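Seven Weeks with the Skirell Hand Gripper

22 Jul 2024

I promised to some readers that I would write about the Skirell when I have used it long enough to have an opinion. Now I have it, so let me try to put it in order.

First, for those who come here for my usual posts on mounting brackets: the Skirell is a gripper you hold in your own hand. You squeeze, the two fingers close, and a camera on the tool records what you did. The recordings are then used to teach a robot arm the same job. The company sells it as a kit, together with one year of their software, which is called Trutora. I paid 1,541 dollars for the kit without the carrying case. With the case and the second set of fingers it was 3,593, and I could not find a good reason to spend that.

The package came well packed, and the assembly took me one evening. The manual is short and the drawings are too small, but the screws are sorted in bags with numbers, and this I liked very much. Only the step with the cable was unclear. I wrote to support and got an answer from Daranee Wiriya the next morning, with a better drawing attached. She told me the new drawing will be in the manual from October.

For my test I chose a simple job: take snacks from the table and put them in a box. It sounds like a game for children, but it is a good test for fingers. A chocolate bar is flat and stiff, a cookie in its wrapper is round and can break, and a bag of chips changes its shape each time you touch it. I wanted to know if one pair of fingers can manage all of them without changing the pads. 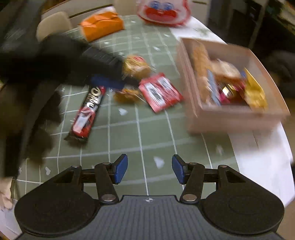 Fingers open, with the chocolate bar in front and the pink box on the right.

The blue pads are the best part of the tool. They hold a smooth wrapper with very little force, and I could lift the chocolate bars by the narrow sides almost from the first day. Cookies needed more practice. If I closed too fast, I heard a small crack, and then I had one more cookie to eat. The big light bags are the weak point. You have to catch them by the top seam, and when you miss the seam the bag turns and slides away.

The linkage moves evenly on both sides, and I did not feel any play in it after seven weeks. My complaint is the weight. After half an hour my wrist was tired, and I began to make lazy movements, which you can later see very clearly in the recordings. Now I stop after 20 minutes and drink a tea.

About Trutora I have mixed feelings. It cuts the recordings into single picks by itself, and mostly it cuts in the right place. I made 317 picks that I was content to keep. But uploading is slow, and if the connection breaks it starts again from zero. There is also no way to rename a session after you close it, so I have several sessions called "test" and one called "test good".

Before this I used a Khondokar gripper, which I borrowed from a friend in Sirelby. It is lighter and the handle fits a small hand better. On the other side, its pads are hard and shiny, and with wrappers they were not much help. If you want to work only with wooden blocks or cups, I would look at the Khondokar first. For food packages I prefer the Skirell – and I say this as a person who paid the full price.

A few small things I noted for people who think about buying:

The fingers are easy to remove, but keep the little washers in a dish or you will be on your knees looking for them.

Clean the pads with water and a soft cloth. Chocolate gets on them sooner or later.

A mat with a printed grid is useful when you want to put things back in nearly the same place between the rounds.

Next I want to try it with socks, and after that with kitchen things, if my wrist agrees. If you have the older Skirell model with the straight handle, please write in the comments how the pads look after a year. I could not find this information anywhere, and the spare ones are sold only in sets of four.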